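**Caderno de oficina – Prinham, sala de baixo**
Dezembro, domingo, começado às 9h40

Continuação da arrumação das miudezas. Ficou por fechar da última vez a questão das categorias, por isso comecei por aí antes de mexer em mais coisas.

A lista antiga tinha 12 categorias e não funcionava. "Diversos" levava quase tudo e havia duas que na prática eram a mesma ("casa de banho" e "higiene"). O Keir Kerr tinha proposto reduzir para 4. Copiei para aqui a versão com que trabalhei hoje:

- papel e escrita
- tampas, caixas e recipientes
- brinquedos e peças soltas
- comida embalada

Os têxteis não entram na lista. Vão à parte, dobrados, e só se contam por volume. Falta decidir se os sacos vazios são recipientes. Por agora são.

**Inventário**

A folha do Prorkmont diz 284 entradas. Não bate certo com as etiquetas, e já não batia em novembro. Encontrei três causas, todas do mesmo género:

1. Tampas registadas sem a caixa e depois outra vez com a caixa.
2. Conjuntos abertos (dardos de espuma, por exemplo) em que cada peça ganhou linha própria.
3. Embalagens de comida que saíram e continuam na folha.

Risquei a lápis as repetidas que consegui confirmar. As outras têm um ponto na margem. Não apagar nada na folha até a Syafiqah Gunawan ver.

**Mesa**

A mesa branca é o sítio mais difícil. As coisas pequenas ficam debaixo das moles e só aparecem quando se levanta o que está por cima. O saco de rede é o pior caso: não tem forma própria, prende-se nos cantos e traz atrás o que estiver enfiado nas malhas. Tentei duas maneiras de lhe pegar:

- pela ponta solta, a puxar para o lado: estica, arrasta o que estiver perto e demora;
- pelo meio, de cima, com o monte já junto: vai quase tudo de uma vez.

Fico com a segunda. Antes de levantar, tirar à mão o que tiver dentes ou cerdas. Uma peça dessas presa na rede levou-me mais tempo do que a mesa inteira, e acabei por cortar uma malha.

Tampas quadradas: quando estão deitadas é preciso apanhá-las pela borda. As que têm rebordo interior são mais fáceis do que as lisas. De cima, com os dedos esticados, escorregam. Inclinar primeiro um canto ajuda.

Papel amachucado vai para o lixo sem discussão, depois de aberto. Já se perdeu uma etiqueta do Setiawan assim, dentro de uma bola de papel, e passámos a tarde à procura dela. Abrir sempre.

Lenços de papel: a caixa fica na mesa, é de uso. Não se arruma nem se inventaria.

**Cesto**

O cesto redondo cinzento ficou no chão, para as coisas que já saíram do sítio mas ainda não têm caixa. As paredes são furadas e dá para perceber mais ou menos o que está no fundo sem o virar. Desvantagem: peças finas podem passar pelos furos. Experimentei com um parafuso pequeno e passou. Parafusos e afins, portanto, nunca no cesto.

Regra provisória: quando o fundo deixa de se ver, pára-se e separa-se. Não encher até à borda, que depois ninguém o quer despejar e as coisas de baixo ficam lá semanas.
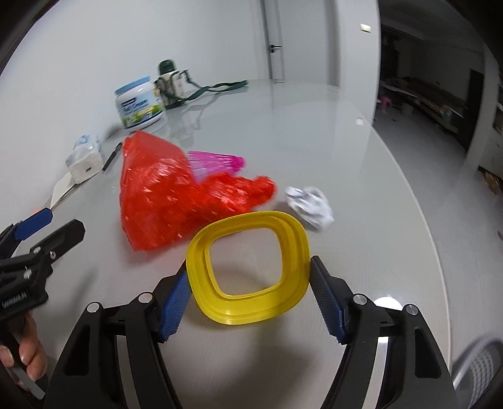
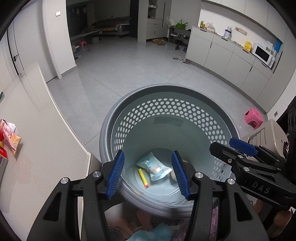 A Syafiqah Gunawan leu a entrada à hora de almoço e não concorda com a regra do fundo. Diz que separar por quantidade à vista dá mau resultado com pacotes, porque um único pacote largo tapa quase tudo e obriga a parar sem haver nada para separar. Prefere esvaziar o cesto a horas certas, esteja como estiver, e acrescentou uma frase que copio tal e qual: "um cesto de passagem com comida e brinquedos misturados não pode ficar de um dia para o outro". Sobre os sacos vazios, acha que são lixo ou são embalagem, conforme o estado, e que recipientes é que não.

Aceito a parte da comida. Quanto às horas certas, experimentamos na próxima sessão: uma vez a meio da manhã, outra ao fechar. Os sacos ficam em aberto, falta ouvir o Keir.

**Tarde, 14h20**

Retomei pelas caixas. As do Grillside são fundas e boas para brinquedos, mas as tampas não são todas do mesmo molde. Há umas que encaixam só com força e abrem sozinhas passados uns minutos. Separei essas e marquei-as com fita. Não servem para empilhar.

Ordem que usei e que correu melhor do que a da manhã:

- primeiro o papel, até a superfície ficar livre de folhas e cartões;
- a seguir o que é mole (sacos, redes, panos);
- depois os recipientes e as tampas;
- as peças pequenas no fim, já com a mesa à vista.

De manhã tinha feito ao contrário, peças pequenas primeiro, e passei o tempo a encontrar mais. Uma mesa completa levou uns 12 minutos nesta ordem. Não medi a outra com cuidado, não vale a pena comparar.

Os dardos de espuma rolam. Se ficarem direitos na prateleira, caem; se ficarem deitados dentro de uma caixa baixa, não há problema. Pus uma caixa baixa na segunda prateleira só para eles. Não apertar com força, a espuma marca e não volta logo ao lugar.

Canetas: tampa posta, bico para o mesmo lado. As que não escrevem vão fora. Testei-as no verso desta folha, daí os riscos.

Os panos dobrei-os no chão, ao lado do cesto, e foi má ideia. Apanham pó e depois é preciso sacudi-los outra vez. Na próxima, uma cadeira ou um canto da mesa já limpo.

**Snacks**

Juntei as embalagens por validade e não por cor. O Keir tinha-as por cor, ficava bonito na prateleira mas não dizia nada. As abertas fecham-se com mola e ficam à frente. Se alguém levar uma, riscar na folha nesse momento. O desvio da causa 3, lá em cima, vem quase todo daqui.

**Pendente**

- Rever com a Syafiqah as linhas marcadas com ponto.
- Perguntar ao Keir pelos sacos vazios.
- Ver se há tampas que sirvam nas caixas do Grillside marcadas com fita.
- Etiquetas novas: as do Setiawan descolam no plástico liso. No cartão aguentam bem.
- Fita cola larga, acabou.

Fechei às 17h10. O cesto ficou vazio, os panos estão em cima da cadeira junto à porta e a folha do Prorkmont está na gaveta com o lápis dentro.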